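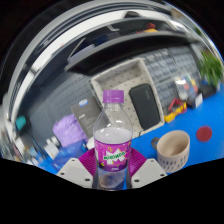 mirinda，紫盖子的这种

Gelora 112 升饮料冷藏柜(单门，左右开可换)

库存：有货
颜色：哑光白、墨绿
容量：112 升
层架：7 层，可抽可调
电源线：90 厘米
适合：客厅、办公室茶水角、小店收银台旁边

先说一句，这台柜子我自己家里用着一台，墨绿的，放在餐桌和阳台门中间。本来只想买个小的塞几瓶汽水，结果到家以后全家都往里放东西，我妈连豆瓣酱都要放进去(被我拿出来了)。所以下面写的基本都是我自己用下来的感受，参数表请看页面最上头。

温度是旋钮调的，没有屏幕，也没有手机应用。我挺喜欢这一点，拧到中间那一格，汽水喝起来就很舒服了，再往上拧啤酒会更爽，但是靠后壁的瓶子容易结冰碴，玻璃瓶千万别贴着后壁放！刚搬回家的话先立着静置一晚再通电，送货师傅一般也会提醒。

层架是金属丝的，一共七层，全装上的话每层只能站 300 毫升的小罐子。要放大一点的塑料瓶，就抽掉两三层。我自己的摆法是下面两格留给高瓶子，中间放罐装，最上面一格放切好的水果和我那几盒酸奶。躺着放也行，不过开过盖的还是老老实实立着吧，我为此擦过一次柜底，黏得要命。

顺便聊聊开过盖的汽水，好多客人问我怎么放气才跑得慢。我的办法很土：盖子拧紧，马上放回冷藏，别放在门上晃来晃去，第二天中午之前喝掉。捏扁瓶子再拧盖那一招我试过，没觉得有用，倒是瓶子放不稳老倒。

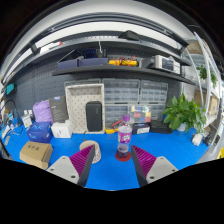 剩个瓶底，杯垫照用

声音方面，白天基本听不见，夜里压缩机启动的时候会“嗡”一下，睡在同一个房间的话浅眠的人可能会介意。我有位老顾客 Jennylyn Manalo 把它放在卧室床尾，用了一阵子以后搬去走廊了，她说除了这个别的都满意，后来又给她姐姐订了一台白色的。

门是双层玻璃，三月回南天的时候外面会起雾，拿干布抹一下就好。门封条要记得擦，尤其是下沿那条缝，糖水干在里面以后门会关不严。换门的方向需要一把十字螺丝刀，说明书第二页有图，我一个人弄了半个下午，两个人扶着会快很多。

电源线只有 90 厘米，这个我要抱怨一下，真的短！下单前先量量插座的位置，我不太建议拖着插线板用。柜子背后和两侧也要留出空隙散热，别整个塞进橱柜里。

经常有人拿它跟 Ouellet 那款比。Ouellet 的门框窄一些，摆着更秀气，里面带灯，可是层架固定死了，高瓶子只能放最底下一排。家里主要喝罐装的选它没问题，我店里两款都有，想看实物的可以过来开开门、拉拉架子。

可以一起买的：
Fullell 硅胶瓶盖，一包四个，盖罐装饮料用
Bimik 圆形杯垫，软木的，深色耐脏
备用层架，单片出售，请注明柜子颜色

送货：市内送到门口，上楼没电梯的请提前留言，要加一点搬运费。旧柜子可以顺便拉走，里面的东西麻烦先清空。

保修凭订单号就行，纸质小票丢了也没关系。层架掉漆不在保修里，门封条和压缩机都在。墨绿色这批剩得不多了，下一批到货时间工厂还没给我准信，想要的先留言，我给您留着。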